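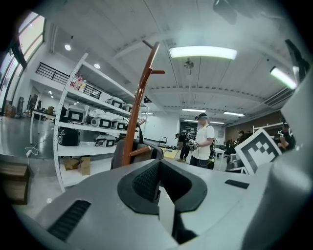 Werkby has reopened the ground floor of its building on Goicoechea Street following a rearrangement of the shared workspace, with new rules for storage, coats and bags, and the use of the window side of the room. The changes took effect in June and apply to all member firms and individual desk holders.

The floor, which covers nearly 4,000 square feet, remains a single open room. No walls have been added and none have been removed. The concrete floor was cleaned and resealed, the ceiling was repainted white, and open metal shelving has been moved into the main room from the former stockroom. The stockroom will become a meeting room later in the year, once ventilation work in that part of the building is complete.

Werkby said in a notice to members that the stockroom had been the most frequent subject of complaints in its last member survey. Equipment kept there was hard to find and was often placed in front of other items, and access depended on a single key held at the front desk. Under the new arrangement, shared and member-owned equipment stands on open shelves in the workspace itself, where it can be reached at any time the building is open.

"Members should be able to see what is on a shelf from the aisle and take it down without moving anything else," the notice states.

## Shelving and labels

The white metal shelving units have perforated uprights, which allow the height of each shelf to be changed. Members may ask for a shelf to be raised or lowered but are asked not to do so themselves. Requests go to the front desk and are handled on the first working morning of each month.

Shelf space is assigned by firm. Each firm receives one shelf as part of its membership and may rent further shelves at the monthly rate given in the price list. Items must fit within the depth of the shelf and may not project into the aisle. Heavy equipment goes on the middle and lower shelves. Bottles and other small supplies may be kept on a top shelf if they are closed, labeled and standing upright.

Cardboard boxes may be placed on the floor beneath a unit for short periods, for example when a delivery has arrived and has not yet been unpacked. A box should carry the name of the firm and the date on which it was put there. After 2 weeks, unmarked boxes will be taken to the front desk, and firms will be told by email.

Fuseteo, the company that carried out the fit-out, supplied additional shelves and the fixings that hold the units in place. The work was done in stages so that part of the room could stay in use, and members were moved from one side of the floor to the other while it went on. Werkby thanked member firms for their patience and acknowledged that the second stage had run longer than announced. The delay was caused by a late delivery of sealant for the floor.

## Coats, bags and chairs

Wooden coat racks now stand in the open part of the room, replacing the row of hooks by the entrance. The hooks had been fixed too close together for winter clothing, and wet coats hung there tended to drip across the doorway. The racks are freestanding and may be moved a short distance when floor space is needed, but they should be returned to their places by the end of the day. They are meant for coats, hats and umbrellas only. Bags should be kept at the desk or on the firm's own shelf, as a heavy bag on one peg can tip a rack over.

Coats left overnight will be allowed to stay until the end of the working week. Anything still there after that will be moved to the lost property cupboard beside the front desk.

The existing upholstered chairs have been kept. Werkby had considered replacing them with a single model throughout, and several samples were tried in the spring, but most members who responded preferred the chairs they already had. Worn chairs will be repaired in small batches over the coming months. A member who finds a chair with a loose back or a damaged seat should turn it to face the wall and inform the front desk.

Chairs may be moved freely within the workspace. They should not be left behind the coat racks or in the aisles between shelving units, which form part of the route to the rear exit and must stay clear at all times.

## The window side

The tall windows along one side of the room were a central point in the planning. In the earlier layout, high storage cabinets stood with their backs to the glass, and the desks behind them needed electric light for most of the day. The cabinets have been sold, and storage along that side is now limited to open shelving, which lets more daylight through to the middle of the floor.

Nothing may be stored on the window ledges or leaned against the glass. Members who find the light too strong at certain hours may ask for one of the movable screens kept by the rear exit. Werkby is seeking prices for blinds and expects to report to members on the matter in the fall.

The cost of blinds had been left out of the original budget — a decision that drew criticism from firms whose desks face the afternoon sun. Joltavari, the planning office that prepared the layout, has advised that blinds be fitted only on the lower part of the windows, so that the upper part can continue to light the room. Werkby has not yet taken a decision.

## Shared equipment

Equipment that belongs to the building is marked with a Werkby label and listed in the binder at the front desk. The list has grown to 17 entries, among them extension cables, a projector, a label printer and a set of hand tools. Members may borrow these items for use on the floor without signing for them. For use outside the building, the binder must be signed and the item returned by noon on the next working day.

Equipment that belongs to a member firm may be used by others only with that firm's permission. Open shelving makes such items easier to reach, and Werkby asks all members to respect the assignment of shelves. Firms that wish to lock away particular items may rent a cabinet in the basement, where a limited number remain available.

Insurance cover for member property is unchanged. The building's policy does not extend to equipment left on shelves, and each firm is responsible for its own cover. Firms that have brought in new equipment in recent months are advised to check the value stated in their policy.

## Cost and next steps

The rearrangement was paid for from the building's maintenance fund, and membership fees will not rise as a result. The price of an additional shelf has been set below that of the former stockroom space. Firms that paid in advance for stockroom space will receive a credit on their next invoice.

Werkby has 200 members, including individual desk holders and employees of member firms. A short survey on the new layout will be sent to all of them after the summer, and answers will be used to decide whether the shelving and coat racks should stay in their present positions. Questions on noise and on the distance between desks have been added at the request of several firms.

A number of points are still open. The floor markings for the aisles have been ordered but not laid, and the printed plan at the entrance shows the earlier arrangement. Both will be dealt with before the conversion of the stockroom begins. Until then, members receiving visitors are asked to meet them at the front desk and accompany them into the room.

Deliveries are accepted at the side entrance until 4 p.m. Large items should be announced one working day ahead, with a note of the shelf for which they are intended. Applications for additional shelf space can be handed in at the front desk or sent to the Werkby membership office, and they will be considered in the order in which they arrive.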